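4.2 Who turned up to the Grodberg talks

I'd expected the August talks between Grodberg and Plakgate to be dull, and for the first morning they were.
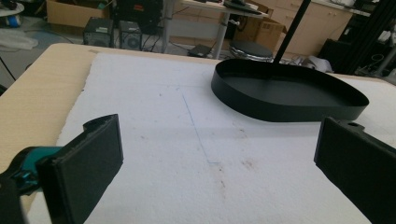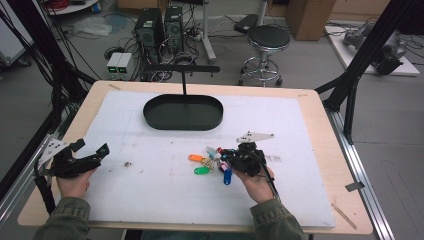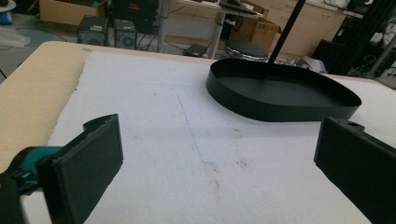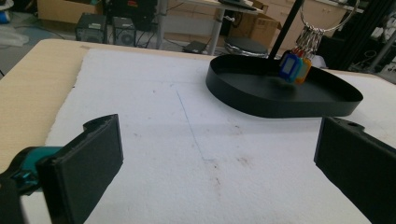 Figure 3. Views over a table covered with a white foam sheet.

Then Amarachi Bassey's delegation asked for the border crossing to go first on the agenda, and everyone woke up! I coded 593 statements from the talks, and 417 of them mention the crossing - far more than I'd guessed beforehand. Adaeze Okeke (who coded a batch of 50 separately) disagreed with me on 18, mostly where a speaker was being polite and vague. We kept her reading for those.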